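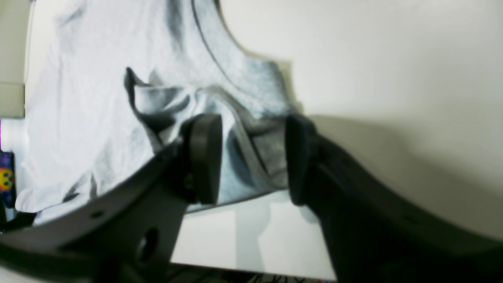
Figure 1. Wrist camera view. Both fingers closed on a bunched section of a gray t-shirt.

Unit 5: Grasping Cloth
Lab section, Donesside bench. Instructor: Delia Paredes

5.1 Why cloth is treated separately
The blocks in Unit 4 kept their shape under load, so a grasp could be given as one pose plus a finger width. A shirt has no fixed shape. Closing the fingers changes the thing being measured, and the plan made before contact is out of date once contact is made.

5.2 Terms
Pinch grasp: two fingers close on a fold or a gathered section.
Edge grasp: the fingers close on a hem, cuff or neckline.
Layer count: the number of fabric layers held between the fingers. The wrist view rarely settles this. In Figure 1 the creases fan out below the bundle, and the layers inside it can't be read from the image. Write "unknown" in the log where this applies.

5.3 Seams as landmarks
A seam usually shows up darker than the cloth beside it. The curved band in Figure 1 could be a neckline or a sleeve edge — label it "seam, type unclear" and move on. Do not guess from the shirt's expected layout.

5.4 Data set
The Hatura set holds 2,411 grasps. Use the first 2,000 for fitting and keep the rest for testing. Do not shuffle before the split; neighboring entries often come from the same shirt.

5.5 Lab task
Run the Mulamden script with the default closing speed. Log finger width at contact and at full close. Repeat at half speed and plot both on one set of axes.

Reports are due Fri 14 March, two pages at most. Reading for next unit: Daneshvar notes, pages 48 to 53.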